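This site uses cookies to remember your settings and count visits. By continuing to browse you agree to this. Accept / Manage settings

The Small Bedroom: Sorting and Folding

This gallery covers the small bedroom at the end of the hall, which was the last room on our list when we reorganized the house. The kitchen and the hall closet have their own pages. Those went quickly. The bedroom did not, mostly on account of the clothes.

The room is used by a child for most of the year and by guests in November, when the family comes for the holiday. It has to hold a bed, clothes for two seasons, spare bedding, and coats that don't fit by the front door. There is no built-in closet. Everything that would go in a closet has to go on a rack, in a drawer, under the bed, or out of the house.

We had 17 days between the end of summer visitors and the point where the room was needed again. That sounds like plenty. We worked on it in the evenings, an hour or so at a time, and skipped several evenings.

A lot of people have asked for the method, so the notes are longer than on the other pages. They are in the order we did things.

Before starting

We took everything off the floor first and vacuumed. Then we emptied the drawers one at a time. The first time we tried this, two years ago, we emptied all of them at once and ended up sleeping on the couch because the bed was buried. One drawer per evening is slower but you can go to bed.

Supplies were a marker, a roll of masking tape, trash bags, and 3 Orkitz storage boxes with lids, the long flat kind that go under a bed. We bought the boxes before measuring. Two of them fit under the bed and the third does not, since the center leg of the bed is in the way. The third one went to the basement and now holds extension cords. Measure first.

Sorting the clothes

The piles were: keep here, keep but store, pass on, and rags. We tried a "maybe" pile and gave it up on the second evening. It got bigger than the others and all of it had to be gone through again.

Sweatshirts took the most time. There were far more of them than anyone remembered buying, and several were too small. Anything that was tight in the shoulders went to the pass-on bag. Anything with a good zipper but a bad cuff went to Efthymia, who mends and likes having something to do while the radio is on.

T-shirts were easy. Paint on it, rag. Hole at the collar, pajamas. The rest back in the drawer.

Socks we did last and badly. The single ones are in a paper bag on the dresser and will be there for a while.

Folding

Buppha Ongart showed us the fold we use now. She used to work in a uniform laundry and folds everything to the same width, whatever it is, so that a stack stays straight. For a sweatshirt you lay it face down, bring one side in past the shoulder, turn the sleeve back down along the body, do the same on the other side, then fold up from the hem in thirds. The hood, if there is one, goes down first.

Heavy things go at the bottom of the stack. Knits are folded and never hung. We learned this with a wool cardigan that hung on a hook all winter and came down with a bump in the back of the neck that has not come out.

The bed is the right height for folding and the dresser is not. Anyone over five feet will have a sore back after ten minutes at the dresser. Leave the quilt on while you work. It gives you a surface that isn't slippery, and it saves picking lint off the sheets afterward.

The coat rack

The rack came from Midtbø, a secondhand store that has since moved out of town. It is sturdy and takes up very little floor. The rule is one thing per hook. With two coats on a hook the lower one slides off, and with three the whole rack starts to lean.

We keep bags and a bathrobe on it during the warm months and move the coats over when the weather changes. Wet coats go over the tub first.

The bedding

The quilt with the monkeys stays. It was suggested that it might be retired in favor of something plainer when guests come, and this was voted down. It washes well, it is warm enough without a second blanket until the heating goes on, and small visitors like it.

Wash it by itself in cold water at 30 with half the usual soap. Dry it flat over two lines or over the porch rail. One line leaves a crease down the middle that lasts until the next wash. If the machine is a small one, take the quilt to a laundromat and use a large drum. We burned out a belt finding this out.

Pillows get aired by the window. The spare sheets are in the first under-bed box, rolled, with a strip of masking tape on the end saying what size they are.

The fan

The wall fan is up high over the bed, out of reach of elbows. It collects dust quickly. To clean it, unplug it, put an old sheet over the bed, and wipe each blade with a damp cloth from the center out. An old pillowcase slid over a blade and pulled back catches most of the dust inside it. Do this before you change the bedding.

The Jakano paint on that side of the room is a washable one and the dust marks came off with plain water. The striped wallpaper does not like water at all. Use a dry brush on it, and go from top to bottom along the stripes.

Part way through
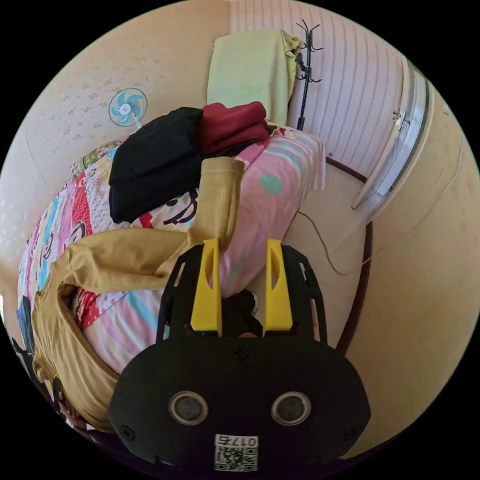

Text and gallery: Efthymia Kalogeropoulos
Posted 2018-09-04 | House and Home | The Small Bedroom

The mustard sweatshirt still to be folded, with the black and dark red pieces already done. The quilt is the monkey one mentioned earlier. The door stays partly open while we work so that bags can go straight out to the hall.

Putting things back

Folded tops went into the second drawer, darker colors on the left. Pants went into the bottom drawer. The top drawer is for underwear and socks, and for the flashlight, which lives there because that is where everybody looks for it in a power outage.

We left some space in every drawer. A drawer packed to the top gets stirred around each morning and is a mess by the weekend.

Labels are masking tape and marker. We had a label printer, a Celleo, but the tape for it cost more than the boxes did and the letters faded in the hallway light. Masking tape peels off when you change your mind.

What left the house

Three bags to the clothing drive, one bag of rags to the garage, and a box of outgrown shoes to the neighbors across the street. The neighbors sent back a pair of rain boots that turned out to have been theirs in the first place.

We also let go of a floor lamp that nobody had plugged in since we moved here, and a stack of hangers. If you keep clothes in drawers you don't need many hangers. We kept the wooden ones.

Still to do

The dresser's bottom drawer sticks. Rubbing a candle along the runners helped for a few days. It probably needs to be sanded, and we will do that when it can be carried outside.

The baseboards want a wipe with a damp cloth. The door handle needs its screws tightened.

Winter clothes come up from the basement in November, and the summer things go down in the same boxes. There will be a page on that swap if it goes well. Questions about the fold can be left in the guest book, and Buppha will answer them when she is next over.

Other pages in this set: The Hall Closet, The Kitchen Shelves, Under the Stairs

Get new galleries by email. Enter your address to join the newsletter. You can unsubscribe at any time.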